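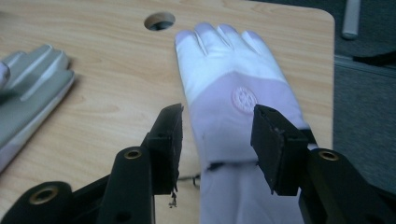 How long does it take to cut a headstone?

The cutting itself fills two working days for a plain upright with a modest inscription. The waiting takes up the rest of the calendar, and families who order in September are usually told to think about spring.

I learned this at the counter of Dursun Memorials, a stoneyard on the edge of Arner, where I had gone to order a marker for my aunt and came out three hours later with a folder, a pencil and a working knowledge of lichen. My aunt had left instructions. She wanted "something plain, not gray, and nothing with a dove." This ruled out most of the showroom.

The yard has been in Arner longer than the traffic light. Its samples stand in rows behind a chain-link fence, polished and blank, so that from the road it looks like a cemetery for people who declined to give their names. Customers walk up and down between them in the careful way people walk through furniture stores, wanting to sit on something and not sure it's allowed.

Stone comes first. Granite is the default, and the yard will sell you granite all day long without raising its voice. Marble is softer, prettier and a poor match for rain. Slate takes a beautiful letter and then, after enough winters, may come off in sheets like a wet paperback. Sandstone I was shown only as a warning. I chose a dark green granite from the Mutau quarry, which the catalog calls Evening Fern and the men who move it call the green.

Then come the words, and this is where people get stuck. Dursun charges by the letter past the first 70, and I can report that nothing improves a family's prose like being billed for it. "Beloved" survives nearly every edit. "Devoted" goes early. My cousins and I spent four evenings on a line about her garden before someone worked out what the line would cost, and the garden became a small carved leaf, for which there is a flat fee.

The yard keeps a binder of sample epitaphs, alphabetized, in plastic sleeves. I read it cover to cover. Most of it is Scripture, some of it is Tennyson, and a slim section at the back labeled "Humor" contains one fishing joke set in six typefaces. My aunt would have asked to borrow the binder and then corrected it.

Lettering is the part I had pictured wrong. I had imagined a man with a mallet. Dursun does have one, and he will cut by hand if you ask and can wait, but the ordinary letter is made by gluing a rubber stencil to the stone and blasting sand through the gaps. The machine for this is called the Urkora, after the company that built it, and it sits in its own shed and sounds like a long argument in another room. Before anything is blasted, the customer signs a full-size proof on brown paper. You're asked to read it backward, one word at a time, and then to have a relative you don't much like read it too. The theory is that affection makes people skip.

We found one mistake, in the date of birth. It turned up on the third reading and had been supplied by us.

After that comes the cemetery, which has opinions. Ours publishes a booklet on permitted memorials — height, thickness, finish, the slope of the top — and it is the only document I have ever read that defines "tasteful" in inches. Colored granite is allowed. Colored gravel is forbidden. Wind chimes get a page to themselves, and you can tell from the tone that there was an incident. A permit is needed before the foundation can be poured, and the permit office opens on Friday mornings, at nine, if the clerk's car starts.

Then the ground has to settle. A fresh grave keeps sinking for months, and a stone set too soon will lean, first slightly and then like a man trying to read your newspaper. The yard won't set anything on new ground before it has been through a winter, no matter who calls. Plenty of people call.

My bill, with the leaf, the foundation and the permit, came to $3,955. I had braced for more and resented it anyway. Nobody in the family had ever discussed what such a thing should cost, and so each of us had privately invented a figure, and each figure was from a different decade.

The stone went in on a mild morning with a small crane and a great deal of standing around. Two men from the yard checked the top with a level, nudged it, and checked again. One of them wiped the face down with a rag before they left. Green granite is nearly black in shade, but when the sun gets onto it you can see what she would have called, grudgingly, a decent color.

The leaf is smaller than I expected. I have already been told by a cousin that it looks like a feather, and by another that it might be a dove.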